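Goh Gallery Open Craft Show: Frequently Asked Questions

Last updated 5 June 2018

Entering

Who can enter?
Anyone over 16 who makes things by hand and lives within driving distance of Plelgate. We have never defined driving distance. One weaver came nine hours with a loom in the back seat, and we let her in.

What counts as craft?
Weaving, carving, pottery, basketry, quilting, bookbinding, lettering, jewelry, felt. If you have to write us a two-page letter explaining why your piece is craft, send it to the painting show in the spring. They enjoy letters.

How many pieces can I send?
Up to 2 per person. A tea set is one piece. A tea set and the table it sits on is two pieces, and we've had that argument already.

Is there a theme this year?
Yes, "Carried." Last year's theme was "Vessel" and we received 159 bowls. They were good bowls. Please think of something else.

How do I apply?
Fill in the form on the Datico entry site and upload three photos of each piece. The site logs you out after ten minutes, so write your artist statement somewhere else first and paste it in. Statements are limited to 300 words. Most people need 80.

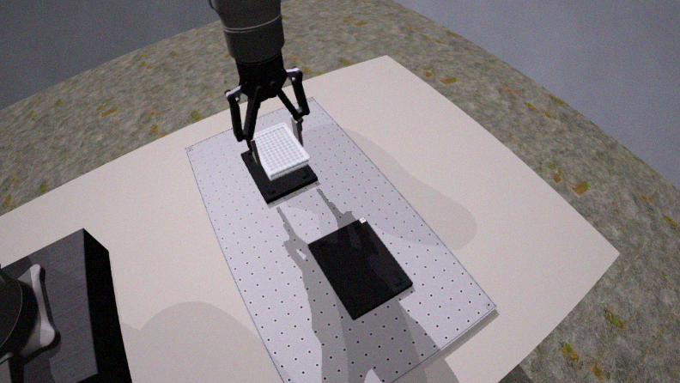

Plate held over the black holder, gripper view.

I don't own a computer. Now what?
Paper forms are at the front desk. Write clearly. Last year we hung a lovely carved panel under the name "Mango Peterson" for a full week before Margo came in.

Delivery and hanging

When do I bring my work?
Drop-off is the first weekend in November, 9 to 4, at the side door on Flivo Street. The front steps are steep and have claimed several ceramic birds.

Can I ship it?
You can, at your own risk and with return postage paid. Use a box you'd be willing to see again. Foam peanuts will be returned to you along with your work, every one we can catch.

Who decides where my piece goes?
Alfredo Umali hangs the show. He has done it for years, he works from a sketch that only he can read, and he can't be bribed with baked goods, though he has no objection to people trying. Requests for "somewhere with good light" are noted. All 781 requests for good light are noted.

Does it need hanging hardware?
If it goes on a wall, yes. Two D-rings and wire. Sawtooth hangers, fishing line and optimism will all be sent home.

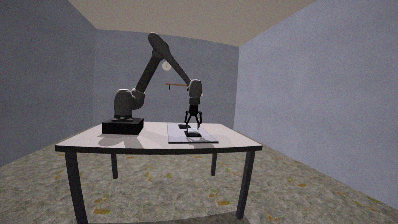

Selling

Can I sell my work?
Please do. Put a price on the form, or write NFS if you can't bear to part with it. The gallery keeps 25 percent, and that pays for the heating, such as it is.

How should I price it?
We can't tell you. We will say that makers who ask this usually come in too low, and makers who don't ask usually bring us a $4,000 coaster.

What if someone wants to take a piece home early?
They can't. Sold work gets a red dot and stays up until the last day, however charming the buyer is.

Visiting

Is there a charge?
No. There's a donation jar by the door, next to the guest book.

Can I touch things?
Only the items on the table marked "Touch." Everything else has been made by somebody who may be standing right behind you.

Are dogs allowed?
Service dogs, of course. Other dogs can wait on the porch, where there's a water bowl left over from "Vessel."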